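Verhoeven Field Robotics
Home / Outdoor recording / Heven

Heven outdoor demonstration recorder
Drive it once, keep the whole run, and train on it tonight. 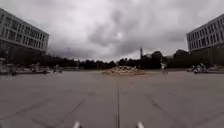

Heven is the recorder we always wanted for teaching a mobile robot to get around outdoors. It bolts to the top deck of a small ground robot, plugs into the robot's command line and its power rail, and saves everything your learning system needs from a person driving by hand: what the camera saw, what the driver asked for, what the robot did about it, and how the run ended. You get one tidy folder per run, already lined up in time, and you can start training without writing a converter first.

We're pretty excited about this version. The first Heven was a box we built for our own walks across squares and car parks, and it had a lot of cable ties in it. This one has been through a whole season of weather and a great many curbs, and it's the first we'd happily hand to a lab where people have never met us.

What it records

Camera video from one or 2 cameras, with exposure and gain saved for every picture
Stick positions from the handset, before any smoothing
The speed and turn commands sent to the robot
Wheel or leg odometry, if your robot publishes it
Body tilt and acceleration from the recorder's own motion sensor
Satellite position where there is a fix, with a quality flag where there isn't
Start, stop, takeover and discard marks from the driver
A short typed or spoken note at the end of each run

Everything carries a stamp from the same clock. If a camera falls behind, the recorder keeps the late pictures and marks them late. We used to drop them, and then spent a very long evening wondering why a policy kept turning early. Late pictures are useful as long as you know they're late!

Episodes, the easy way

An episode in Heven is one try at one thing. Cross the square to the far trees. Go around the pile of stones and come back to the line you were on. Stop for somebody walking across. You pick the task name on the handset, press the right trigger to begin, drive, and press it again when you get there. The recorder keeps a short stretch from before the press as well, so the moment of setting off is never clipped.

The internal drive holds 200 episodes at the default settings, which for most crews is more than they'll drive before lunch. When it fills up, recording stops and the handset buzzes. Old runs are never overwritten. Swap the drive (it's a thumb latch, no tools) and carry on, or plug in a laptop and copy across while the robot rests.

Bad runs happen. Press and hold the left trigger and the episode is tagged as discarded, with a reason if you want to pick one from the list. It still goes to the drive. We'd suggest keeping those for a while, especially early in a project, as a stack of rejected tries will tell you quickly if the task itself was badly described.

Built for open ground

Indoor recording kits are mostly fine indoors. Take them out to a wide paved space and the troubles are different, and much of the work on this version went into those.

Light is the big one. A cloudy sky can be far brighter than the paving under it, and plain auto exposure will happily give you a lovely sky and a muddy floor. Heven lets you set the exposure region by dragging a box on the handset, and most people put it on the ground ahead of the robot. The sky washes out a little and the joints, cracks and low curbs stay readable. The region is saved with the run, so you can see later what was set and when it changed.

Then there's sameness. Big gray slabs look like more big gray slabs, and a policy trained on long straight stretches learns to go straight, very confidently, right up to the thing in its way. The handset keeps a running tally of how much driving in the current session is straight, left, right and stopped. It's a simple bar along the bottom and people love it. Once you can see that your afternoon is nearly all straight lines, you start setting up better runs without being told.

And people. They cross, stand, turn around, park a scooter and leave it. Heven has a marker button for "someone in the path" that you tap while driving. It takes a fraction of a second and gives you an index into precisely the runs you'll want when you start checking how the robot behaves near the public.

Parts of the robot in view

Depending on where the camera sits, you may see a bit of your own robot along the bottom of the picture. Leave it there if you like. A fixed piece of bodywork is handy for checking that the camera hasn't shifted on its mount, and Heven can use it for that: outline the part once in setup, and the recorder compares each new session against the outline. If the bracket has slipped, you hear about it before you drive, which beats finding out at your desk.

If you'd prefer a clean view, the mask tool fills the same outline with flat black on export. The original is left alone.

The handset

The Fandine handset comes in the box. It has full-size sticks, real triggers, and a screen that stays readable outside with gloves on your hands and a hood over your head. The sticks are the part we fussed over most. Cheap sticks have a dead patch in the middle, and that dead patch ends up in your training data as a driver who does nothing and then suddenly does a lot. Fandine sticks respond from the very first bit of travel, so gentle corrections get saved as gentle corrections.

There's a dead-man switch under the left hand. Let go and the robot is told to stop. The release is written into the episode, so you can find every one of them later.

You can drive by looking at the robot or by looking at the screen, and the handset asks you which at the start of a session. Please answer it properly! A driver standing off to the side can see around things that the robot's camera can't, and the learning system has no way to copy a choice based on something it never saw. We record both kinds, we keep them apart, and for most training sets we'd reach for the screen-driven runs first.

Flindlow, for afterward

Flindlow is the desktop program for looking through what you recorded. It's included, and it runs on an ordinary laptop with no network connection.

Scrub through any run with the commands drawn over the video
Trim the start and end
Sort by task name, driver code, site, weather tag or ending
Find runs with gaps, late pictures or a lost position fix
Blur faces and plates, then review each blur by hand
Hold back whole sites for testing, so training and test runs never share a place
Export to a plain folder of video files and tables

That second-to-last item is worth a word. It's tempting to shuffle all your runs together and set some aside at random. Do that with outdoor driving and your test set will be full of the same trees and the same buildings as your training set, and the score will flatter you. Flindlow splits by site unless you tell it otherwise.

Power and running time

Each battery gives 80 minutes of recording with both cameras on. There are 2 in the box, and they swap without shutting the recorder down, thanks to a small reserve inside that bridges the change. You can also run from the robot's own supply. We use batteries when we can, mostly so that a long recording day doesn't eat into the driving.

What's in the box

Heven recorder with drive fitted
Fandine handset and neck strap
Batteries and a twin charger
Wide camera with adjustable bracket
Second camera, with a longer cable for rear or side mounting
Deck plate, bolts, and the right hex key
Calibration board, folding
Command and power cables
Flindlow installer on a memory stick
Printed field card with the button layout

The carry case is sold separately. Any padded tool case will do the job if you have one.

Will it fit my robot?

If your robot accepts speed and turn commands over a wired network or a serial line, almost certainly yes. Wheeled, tracked and four-legged bases are all welcome. You'll need a flat spot for the deck plate and somewhere for the camera to look forward without a mast or a handle right in the middle of the view. Legged bases shake the camera more, and for those we recommend the stiff bracket and a faster shutter. Tell us what you're mounting it on when you order and we'll pack the matching cable.

Heven doesn't plan, steer or avoid things by itself. During recording the driver is in charge the whole time, and you should have a second person watching the area anywhere the public can walk.

Getting good runs on your first day out

Start small. Pick one task, write it down in a single sentence, and have everyone read the sentence before they touch the sticks. Begin from different spots and different angles, including a few awkward ones where the robot is pointing the wrong way. Drive at the speed you'd like the finished robot to use. If you drift off course, correct it and keep recording – those recoveries are gold, and they're the hardest thing to get on purpose.

Swap drivers partway through. People have habits, and some always pass an obstacle on the same side. Flindlow will show you that in the heading plot.

Look at a few runs on the spot, too. Open the most recent one on the handset, check the exposure on the ground, check that the video and the sticks move together, and then get back to driving.

Care

Wipe the lens before every session. The recorder is fine in drizzle with the port cover closed; keep the handset under a hood in anything heavier. Store the batteries half charged if they'll be sitting for a while. Bracket bolts should be checked after transport, and the calibration repeated if anything has been moved.

Support and ordering

Questions go to the same bench where the recorders are put together. Send us a discarded run along with your question if you have one, as the log inside it usually saves a round of emails. Firmware and Flindlow updates are free for as long as we make them, and the export layout is written up in full in the manual, so your recordings stay readable with or without our software.

Request a quote
Download the Heven manual
Spare drives, brackets and cables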